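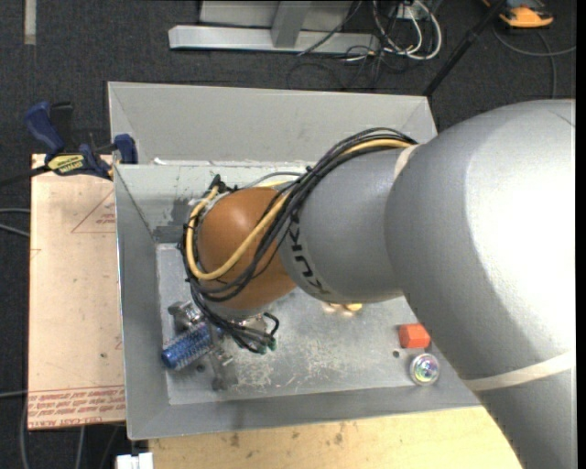 Chapter 6. What a Grasp Score Leaves Out

Flendusix reported 700 successful picks out of 822, all from a single metal bin. Readers tended to quote the score and skip the bin. A bristly blue cylinder and a faceted red-orange block make very different demands on a gripper, and one average hides both.

Hebden and Oda reran the method with 3732 attempts and new objects. Their score was lower — how much lower depends on what you count as a pick.

6.1 Counting a pick

We begin with the lift test, which I think is too kind.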